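Plalmont Spring Flower Show returns to the village hall in April

The flower show is coming back to Plalmont this April, and if the chatter in the queue at the bakery is anything to go by, a good many people have been looking forward to it since the clocks went back. Doors open at 2 in the afternoon, and entry is free for anyone bringing an exhibit, whether that is a grand arrangement or a few stems in a jam jar.

Pauline Hulme has taken over the running of the show this year, having entered it herself more times than she cares to remember (and won the daffodil class twice, though she was too modest to bring it up until we asked). "I would love to see people who have never shown anything before," she told us. "You don't need a big garden. My first entry came out of a tub by the back door, and it was a bit lopsided, but I was ever so proud of it."

There is room for up to 300 entries on the long tables, and 100 places had already been booked when we went to press, so it would be wise to get your form in early. The classes are much as they have always been - daffodils, tulips, flowering shrubs, a vase of mixed foliage - with a new one for children under 11, who are asked to make a miniature garden on a dinner plate. Clorard Nurseries has kindly given the prizes, and the Thoroddsen Cup for best in show will be handed out just before tea.

Speaking of tea, there will be plenty of it, along with scones and the lemon cake that sold out so quickly last spring. Parking is behind the hall, and the Fleker Lane gate will be left open for anyone carrying something tall or delicate.

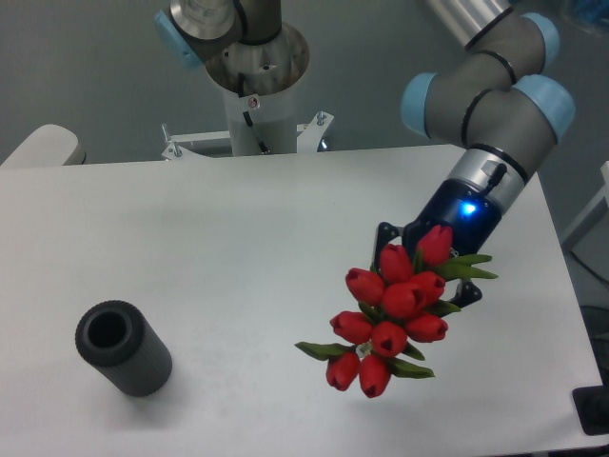
Entry forms can be picked up from the library or the post office, and Pauline is always happy to have a chat with anyone who isn't sure which class their flowers belong in.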